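Reseating Memory in an Office Desktop

Shut the computer down, switch off the power supply at the back if it has a switch, and pull the cord. Hold the power button for eight seconds to drain what charge is left. Lay the tower on its side and take off the side panel.

Touch bare metal on the chassis before handling any part. Keep modules by their edges.

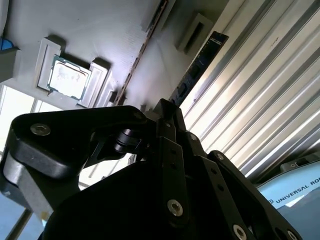 Do both modules have to be the same size?
Most boards will start with mixed sizes, but a matched pair lets the memory run in dual-channel mode.

Press the latches at the ends of the slot outward and lift the module straight up. Some boards have a latch at one end only – the other end is fixed. Blow dust out of the slot with short bursts of canned air, holding the can upright.
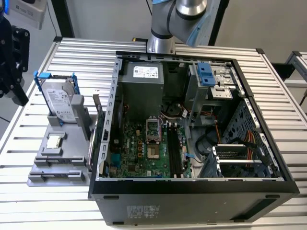

Wipe the gold contacts with a lint-free cloth and a little isopropyl alcohol. Let them dry fully. Do not use a pencil eraser, as it leaves grit behind.

Line up the notch in the module with the key in the slot. If the two do not meet, the module is the wrong type or is turned around.

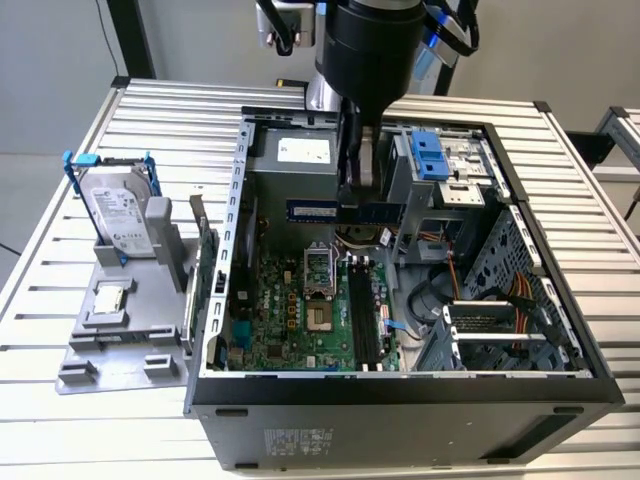 Push down evenly on both ends until the latches close. This takes more force than most people expect. Reconnect the power and check the installed total in the BIOS setup screen. If the total is short, test one module at a time in the first slot listed in the board manual.

Written by Kilian Prantl. Last revised in July.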